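Oduor Lyimo
February 28, 2023

1/ Thread on the Holtevby game, for those who went to bed at halftime. You made a sound choice and I envy you.

2/ Narkness came in having lost 8 straight on the road. Coach told the local radio that the streak was "just a number." Sure. So is my rent.

3/ First quarter. We win the tip, we run the play we always run, and the pass goes to the spot where Kombo would be standing if he hadn't been standing somewhere else. Holtevby layup. Eleven seconds in. I had not yet opened my chips.

4/ For newer followers: Oduor Kombo is our point guard. I am also an Oduor. We are not related, and I'd thank the guy who keeps tagging me after turnovers to read the last name.

5/ Then a funny thing, we were good for a while. Chege hit three in a row from the left corner, the last with a hand in his face and a foot that may have been on the line. The refs huddled. They gave it to him. I've decided it was a clean three and will be taking that view to my grave.

6/ Up 8 after one. The group chat started talking about playoff seeding. I have asked the group chat many times not to do this. 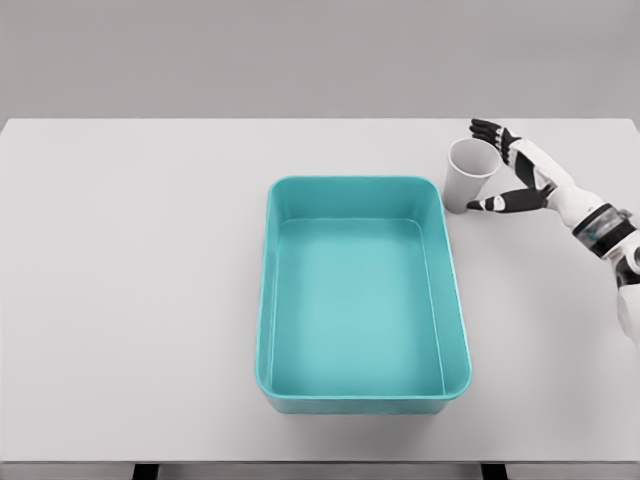 7/ Second quarter, or: the bench

8/ I like our bench. Nice people, good posture. But there is a lineup with Temis at center and four guards that has never once worked, and we see it every game like a relative at Thanksgiving.

9/ Holtevby figured it out in one possession. They threw it to the tall guy. Then they threw it to the tall guy again. Coach called timeout, drew something on the board with a lot of arrows, and we came back out and they threw it to the tall guy.

10/ Temis fouled him on four of those, by the way, and looked amazed every time. I love Temis. He plays defense like a man trying to get a coat off a high hook.

11/ Tied at the half at 40. If you're keeping score at home, that's an 8 point lead gone in one quarter with no injuries and no excuse.

12/ They announced the crowd at 2000. I've watched enough games in that building to know what 2000 looks like, and it usually has more people sitting down in it. Anyway, those who were there were very loud, especially one man behind our bench with a lot of thoughts about Chege's haircut.

13/ Third quarter. Better! We took Temis out of the small lineup, which made it a different small lineup, and for six minutes everyone remembered how to move without the ball. Kombo threw a bounce pass through two defenders that I've now watched more times than I've called my mother this month.
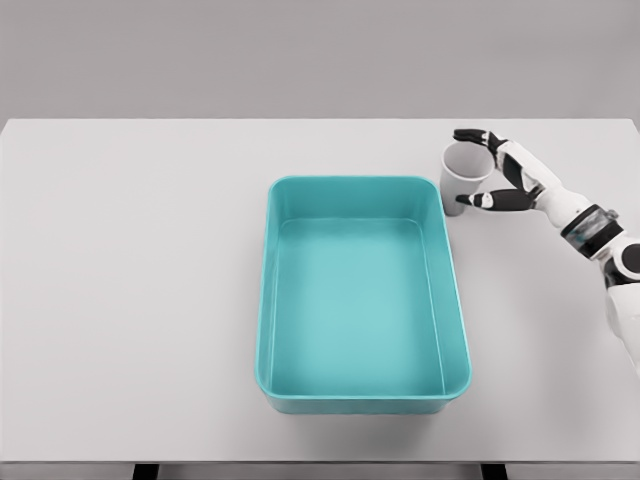
14/ That pass is why I can't quit him. He'll dribble it off his own knee on Monday and then do that, and you sit there thinking well, maybe this is the year. We've been having that maybe since October.

15/ Fourth quarter. I'd like to skip it. A couple of you have asked me not to.

16/ We went almost five minutes without a basket. We got good looks, I'll give them that. Open threes, a layup, a different layup. The rim wanted none of it. Chege missed two free throws in a row and then looked at the ball as if it owed him money.

17/ Holtevby weren't much better, and that's the part that hurts. It was there to be taken. Two tired teams falling over each other and one of them had a tall guy.

18/ Down one, nine seconds left, our ball. Everyone in the gym knows it's going to Kombo. It goes to Kombo. He beats his man, gets into the lane, has the floater, and passes. To Temis. At the three point line.

19/ Temis has taken two threes all season. He has now taken three.

20/ It was closer than you'd think.

21/ So that's nine straight on the road. Coach said afterward that he liked the effort. I also liked the effort. I'd have liked the floater more.

22/ Someone in the replies wants to know if I'd fire him. No. I'd take away the board with the arrows for a week and see how it goes.

23/ Next one's at home on Saturday. Yes I'm going. Yes I already paid for parking. Please stop tagging me about the turnovers.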